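Estus Cabin Kit – Owner's Guide
Section 4: Raising the wall panels

Welcome to the fun part! By now your floor deck should be down, square and screwed off, and you've got a stack of panels sitting on the driveway making the neighbors curious. I've put up 17 of these kits, including the one I live in, and I still like panel day best. Read the whole section once before you lift anything (I know, I know) and then go back to step 1 with a cup of coffee.

Before you start

You need three people for this, four if you ordered the tall walls. You also need two step ladders, a long level, the bag of panel bolts marked W, the foam gasket roll, and a rubber mallet. A steel hammer will chew up the tongue on the panel edge, and then you'll be calling Brigitta Schwaiger in our parts office, who is very nice but can't un-chew it.

Check the panel labels against the layout sheet. Every panel has a letter and a number on the inside face, down low. The letter is the wall and the number is its place in the wall, counting from the left as you stand inside.

CAUTION: Don't raise panels in a strong wind. A full panel acts like a sail, and I've been dragged across a deck by one.

Raising the first corner

1. Roll the gasket along the outer edge of the deck, sticky side down. Overlap the ends at the corners and press hard.

2. Carry panel A1 to the back left corner and set its bottom edge on the gasket. Walk it up slowly, one person at each side and one at the middle.

3. Hold it there and fix the temporary brace to the deck. Leave the brace screw loose for now so you can adjust.

4. Bring up panel D1 the same way, and slide it in until the two edges meet. You'll feel it seat – there's a little thunk.

5. Put in the three corner bolts, finger tight only. Level both panels, then tighten the bolts from the bottom up, and last of all snug the brace screws.

Note: If the corner is out of level by more than the width of the bubble line, take it back down and look at the deck. Fixing it now costs you half an hour. Fixing it at the roof costs you a weekend and possibly a friendship.

Filling in the walls

6. Work away from the corner, one panel at a time, A2, A3 and so on. Run a fresh strip of gasket down each joint first.

7. Tap each panel home with the mallet and a scrap block. If it stops short, pull it back out and look for a fold in the gasket. It's nearly always a fold in the gasket.

8. Bolt each panel to the one before it. Don't skip ahead to the windows, however tempting they look leaning there!

CAUTION: Leave every brace in place until the top rail is on (Section 5). The walls will feel solid long before they are.

The kitchen panel

On the Plavdale and the Inis layouts, one panel comes with the plumbing already run inside it. You'll know it by the weight and by the two capped pipes poking out. The Adeyemi layout has its pipes in the floor, so skip to step 11.

9. Line up the pipes with the cutout in the deck before you lower the panel. Have one person kneel inside and call it out.

10. Keep the caps on until your plumber takes them off.

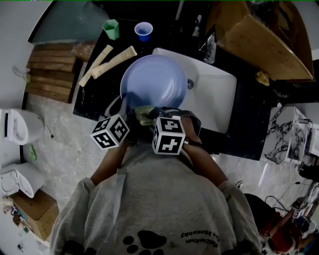
11. Mark the sink center on the wall with a pencil while everything's still bare. The kit lets you slide it 18 inches either way, and I'd think about who washes up and how before you settle. A white sink in a black counter looks great, sure, but you want room over it for both forearms and a plate tipped up on its edge while you go at the rim with a sponge, so don't crowd it into the corner just to win a bit of counter.

12. Write the distance from the corner on your layout sheet. You'll want it again for the cabinets in Section 9, when the mark is behind wallboard.

Finishing up for the day

13. Go around once more with the wrench and check every W bolt.

14. If the roof isn't going on tomorrow, drape the tarp over the wall tops and tie it to the deck cleats.

Leftover bolts are normal, as we pack a few extra. Leftover panels are not. Section 5 picks up with the top rail.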